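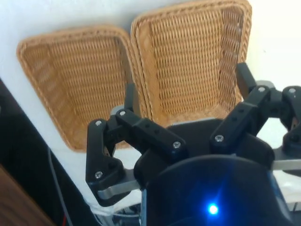 Wrist camera, fingers open over the two baskets.

Basket cell, January, 14:10

Worked on the hinge screws of the gripper again. After 600 cycles one finger had some play, so I tightened every screw that I could reach and put a drop of Trulent on each thread. Seidu says to leave it overnight before full load. I agree, but slow moves without load should be fine.

Wrist camera offset in the file was 37 mm, I measured 51. Corrected and saved. Old value kept in the comments — please do not delete it, Aurélien wants to compare.

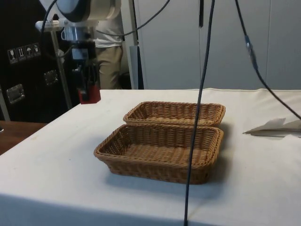
Side view, arm parked to the left of the baskets.

Park position moved a little further from the table, so that the baskets can be changed by hand. Speed limit stays at 7 per cent until the screws are checked.

Still open:
Cloth makes creases at the front edge. Pull it flat before teaching the pick points.
Cables overhead need a better route. Ask Rochelle if there are clips left from the Bodnár order.
Repeat the offset measurement tomorrow with Apolinar.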